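13 August 2023

Up too early, coffee gone cold twice. Still going on the kitchen stuff. Told myself one cupboard a day and did most of three, so now the hall is worse than the kitchen ever was.

Marlina Setiawan called at nine about the van. She can get the one from Wendari again but only the morning, and the rate went up. $970 for the whole move if we do it ourselves, or 2932 through Weltholm with packing. Said I'd think about it. Not thinking about it. We are packing.

Under-sink first. Gross. Threw out the old sponges, kept the good brush. Then the tall cupboard, where all the flat things live on their sides and fall on your foot when you open the door. Cookie sheets, the cutting board with the burn, the cooling rack, trays trays trays. Why do I own more than 4 trays. Had a serious talk with myself about each one. The Unano one can go, it never sat flat. The metal one with the rust spot, gone. Felt bad for a minute, then fine.

The big beige one I went back and forth on. Takes up so much room and doesn't fit in any box I've got. But I carried every dinner out to the porch on it the summer my back was bad, and Mom had her seedlings on it before that. Scrubbed it anyway, to see. Some of the marks are not coming off and I've quit trying.
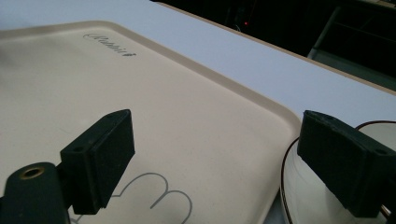
The big tray. Rubbermaid, I think, going by the curly gray lettering. Keeping.

So it stays. Will lay it flat in the van under the bedding, or Marlina can hold it on her lap, she offered (she was kidding). Wrote KEEP on a peice of tape and then stuck the tape to my sleeve and lost it.

Lunch was crackers and the end of the soup. Standing up. Have to eat down the freezer too, there's a whole chicken in there and those peas.

Afternoon - the drawer by the stove. Batteries, takeout menus, birthday candles, the key to something. Found the warranty for the Katona blender, which died ages ago. Kept the key. You can't throw out a key.

Glasses wrapped in newspaper til my hands went black. Ran out of tape with half a box to go. Store run, forgot the tape, bought ice cream and markers. Went back for the tape. Hot out, parking lot awful.

Boxes done: pots, baking, glasses (most), the "misc" one I'm already scared of. Not done: plates, spices, everything on top of the fridge, wich I can't even look at.

Tomorrow call the gas company. Ask Marlina if she still has the dolly. Bag for donations by the front door - do NOT go back through it.

Back hurts a little, not too bad. Shower, bed.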